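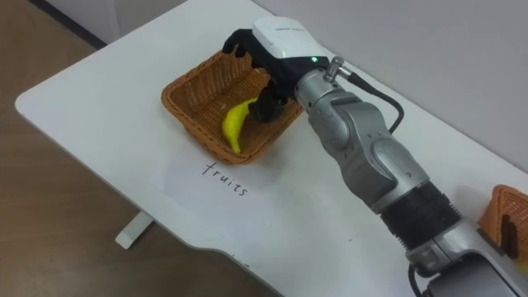
Setting Up the Brekow Sorting Starter Kit on Your Own Table

If you have just unpacked the Brekow kit and you are standing there with a cup of coffee and a pile of foam, welcome! I remember the feeling well. My name is Wakana Hattori, I run the small Hattori demo room in Prurkasmont, and by now I have set this kit up more times than I can remember. The booklet is fine as far as it goes, but it hurries through the parts where most people get stuck, so I am going to take them slowly.

You should already have the arm bolted down and the Erkedau control software installed. If the software shows error 718 when you first start it, the hand has not been found yet. Power down, reseat the cable at the wrist and start again.

Step 1. Lay out the table
Wicker baskets are what I like best for this. They are light and cheap, and the weave gives the fingers a bit of forgiveness when they brush the rim (a hard plastic tub does not forgive anything). Put your main basket well within reach of the arm and lay a sheet of paper flat in front of it with the name of the group written on it. Mine says "fruits" in plain handwriting. The paper is for the people in the room, so that guests can follow along – the software only cares about the zone you draw in Step 2.

Step 2. Draw the drop zone
Open Zones in Erkedau, choose New, and drag the corners until they sit just inside the rim. Please be stingy here. I was generous the first time and spent a whole December afternoon picking things up off the floor.

Step 3. Teach the grasp
Start with a banana. It is long enough to be easy to find and curved enough to teach you something about finger settings. Set the grip strength to 400 and the closing delay to 2, then guide the hand so the fingers close near the middle of the banana, with the thumb coming in from underneath. Bring it in over the far side of the basket with the tip pointing down toward the inside, and save that position as your approach point. Keep an apple or something else round nearby for your second lesson. 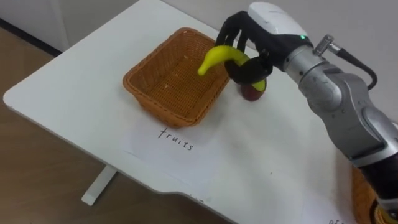 Step 4. Teach the release
Lower the hand until the fingers are down inside the basket before you open them. Beginners like to let go from up high, and I do understand, it feels safer, but things bounce. Save this as your release point and set the lift speed to 20 so the fingers come back out gently.

Step 5. Run it slowly
Switch to Practice mode and let the arm go through the whole routine with your hand resting near the stop button. If a finger catches on the rim, go back to Step 4 and raise the exit point a little before you try again.

Once the banana goes well, copy the routine, rename it, and change only the grasp for your round fruit. The zone and the release point can stay just as they are.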